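Break Room Drinks at Forngate Now Come by the Pack

8 March 2019
By Nuria Hadgu

Tenants in the Darnus building on the Forngate business park have stopped using the ground floor vending machine and now buy their soda from a table in the shared break room, at 60 cents a can.

The change started in January, when the lease on the old machine ran out. The building office asked the tenants whether they wanted a new one. Of the 68 people who answered, most said they would prefer cheaper drinks and didn't much care where they came from. The supplier had quoted a price for a newer machine with a card slot, and the office turned it down the same week.

The drinks are now bought in packs of 24 from Prins, a wholesaler on the far side of the park, and carried over on a hand truck. Cola with no sugar has been the best seller so far. Orange was tried for two weeks and dropped.

"We had one pack of orange that sat there forever," said Hala Ait Brahim, who runs the building office. "People would pick one up, look at it and put it back."

The packs are opened on the table as they are needed, and one row of cans goes into the refrigerator at a time. The rest stay at room temperature in the closet next to the sink. Ait Brahim said the refrigerator holds 20 cans if the milk is moved to the door, and that the milk doesn't always get moved.

The cans carry a line on the side about being sold as part of a multipack. Ait Brahim asked the wholesaler about that before the first order, and again when a tenant from the second floor raised it. The office was told that the single cans have their ingredients and nutrition table printed on them, so buyers have what they need to read. She also keeps the outer wrap from the newest pack folded on the shelf, in case anyone wants to see the barcode or the date.

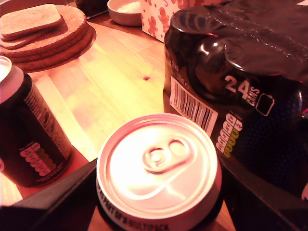
How do people pay for a can?

There is a coin tin on the shelf over the sink, and tenants who don't carry change can sign the sheet on the closet door and settle up at the end of the month.

The sheet has worked better than the office expected. The January total was short by less than the price of four cans, and two of those were paid for later by a man who had been on a work trip. The tin is emptied every evening and the coins go back into the next order.

Not everyone in the building is happy with the arrangement. Ifeanyi Obi, a bookkeeper with an office on the third floor, said he missed being able to get a drink that was cold every time.

"With the machine I put my money in and it was cold," he said. "Now I have to hope somebody filled the fridge in the morning. Half the time I take a warm one upstairs and pour it over ice, and the ice tray is empty too."

Obi also said the old machine sold chips and crackers, and the table doesn't. Ait Brahim said snacks may be added in the summer if there is shelf space, but that she doesn't want open boxes of food in the room until the ants have been dealt with.

Liesbeth Van den Broek, who rents two desks on the ground floor for her translation business, said the lower price was enough for her. The machine had charged more than twice as much, and it often kept the money.

"It owed me for at least five drinks," she said. "I put notes on it. I think the notes are still on it, wherever it is."

The machine was picked up at the end of January. It left a pale square on the floor tiles that has been scrubbed twice and hasn't changed much. A coat rack now stands on part of it.

Water is also kept in the break room, in large plastic bottles with screw caps, and is free to anyone in the building. The tap in the room runs, but the water has had a metal taste since the pipes were worked on last fall, and tenants have been told to let it run for a minute before filling a kettle. The landlord has said the last section of pipe will be replaced in the spring. Until then the bottled water is charged to the building and the soda is charged to the people who drink it.

The bottles are heavy when full, and Ait Brahim has asked that they be left on the table and not carried to desks. A smaller pitcher is kept by the sink for meetings.

One result of the new setup is that cans get stacked. It began with people standing one can on another to save room beside the open pack, and by the middle of February there was usually a small tower somewhere on the table at lunch. The base of one can sits inside the rim of the next, so two or three full ones will stand without much trouble on a level surface. Taller ones have come down. A can that fell in the second week split at the seam and sprayed the wall behind the toaster, and a sign went up asking people to stop at three.

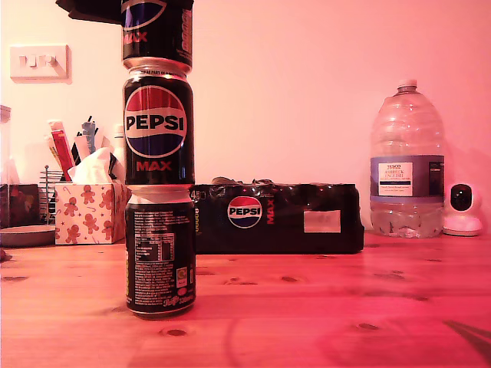
Tươi Võ, a draftsman on the second floor, said the sign was fair. He was one of the people at the table when the can split, and he helped wipe down the wall.

"Full cans are steady, you just have to put them down straight," he said. "It was the table. One leg was short. Somebody leaned on the other end to get the sugar, and that was that."

The leg has since been fixed with a screw-in foot. Võ brought the part from home and put it on during his lunch break. He said the table is solid pine and worth looking after, and he would like to see coasters or a tray under the open pack in hot weather, when cold cans leave rings on the wood. A tray has been ordered.

The question of empties took longer to settle. In the first weeks they went into the general trash, which is picked up by the park and costs the building by weight. There are now two bins under the window, one for cans and one for the plastic wrap that comes off the packs. The park's recycling contractor, Forker, takes the cans every second week. It doesn't take the wrap, so the wrap goes back to the wholesaler's own bin when the hand truck makes its trip.

Forker has asked for the cans to be emptied and rinsed and says they don't need to be crushed. Several tenants had been flattening them on the floor by the door, and the people in the office below the second floor kitchenette had complained about a similar noise from upstairs. A second sign now covers both points.

By the end of February the building had filled enough bags that Forker counted the cans at its yard, and the number passed 500. Ait Brahim said that was more than she would have guessed, but that it included cans people had brought in with their lunches. The small sum the contractor paid for them went toward dish soap and a new sponge holder.

Orders are placed every second week. Anyone who wants a different drink can write it on the back of the payment sheet, and if five names appear under it the office will buy one pack as a trial. Ginger ale has four names at the moment. Iced tea had five, but two of them were in the same handwriting, and the office has asked for another.

The price is set to stay at 60 cents through the summer. It covers the cost of the pack, with a little left over for cans that get dented or go missing. If the wholesaler raises its price, the office will post the new one on the closet door a week ahead.

Tenants are asked to move a row of cans into the refrigerator if they take the last cold one, to close the closet door afterward, and to keep the area in front of the sink clear on delivery mornings. Questions about the sheet or the tin should go to the building office on the ground floor, which is open until four.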